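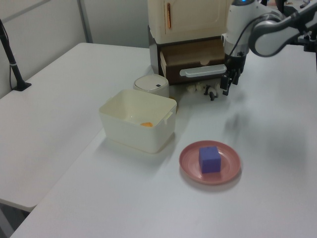
What does the Girklow showroom test its tabletops and storage pieces for?
Resistance to marking, stability on an uneven floor, and whether a bin or cabinet can be opened with one hand while the other is occupied.

The Girklow site is a single-story building at the end of the Vultlow service road. The showroom occupies the front third and the test rooms the rest. Floor area is given on the entry plan as 3385 square feet, excluding the loading dock. Visitors sign in at the side door, leave bags in the lockers and are issued shoe covers. The tour ran in June and started at 9:30 a.m.

Test room 2 is set up as a furnished room, with white tables, a cabinet standing on a drawer unit, and small household items on the tabletop. The tables are sectional. Two sections are set side by side and leveled at the feet, and the seam is checked by hand and then with a feeler gauge. A step at the seam catches plates when they are slid across, so the seam is inspected again after each move. Corners are rounded. Legs are gray and set in from the corner, which leaves knee space but reduces the load the corner will take before the section tips. The tipping limit is posted on the wall in pounds.

White tops show pencil, coffee and rubber marks sooner than any other finish in the range. They are cleaned with water and a mild detergent. Abrasive pads are not allowed in the room.

The cream bin has tall walls with a slight taper, so empty bins nest for shipping. The taper also reduces the footprint at the base. A bin filled only at one end will lean if pushed from the rim, and the staff demonstrated this with sandbags on a spare. A small tab is molded below the rim on one wall. On the Skestarlow version, shown in the next bay, the tab is larger and the rim is rolled outward. The rolled rim is easier to grip with wet hands and harder to wipe clean.

The round container with the flat lid has a black button near the edge of the lid. The recess in the lid is shallow. Spilled powder collects there, and the cleaning sheet calls for a dry brush first.

Plates are used as general-purpose trays during the tests. The pink one has a raised rim and a shallow well, and a plain blue-violet cube was on it as a test piece. Cubes are preferred to balls for sliding tests. They stay put when the plate is set down, and any shift can be measured against the rim.

The cream cabinet has rounded lower edges and a narrow copper-brown vertical handle on the left side of the door. It rests on a drawer unit in dark brown and gray. Stacked units are rated separately, and the lower figure governs. The door test runs in cycles overnight. Hinges are supplied by Manríquez and replaced as a set.

Test room 1 holds the drop rig and was closed for calibration. The dock was open. More than 13 pallets were waiting for labels, most of them bins.

Practical notes: parking is on the north side, and the Vultlow bus stops across the road. The showroom has no café. Photography is allowed in the test rooms except at the drop rig. Seconds are sold from the dock until 2 p.m., card only, with no returns on table sections.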